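Week 5: laying a table, and what it says about us

Hello again! Last week I went on far too long about bread, so I'll try to be quick. Manners at table are mostly habit - your gran did it, so you do it - and I want you to think about where those habits came from. Forks took ages to catch on in England, and plenty of people thought them silly.

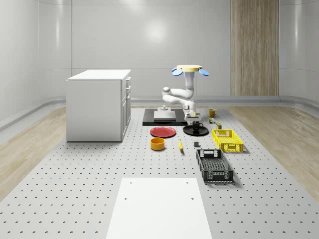 For the seminar, please read the Loretta Strickland chapter (the first 10 pages will do) and jot down three rules you grew up with. Mine was no elbows, ever! Ruairi Baird is taking group 6, so send your notes to him before you come.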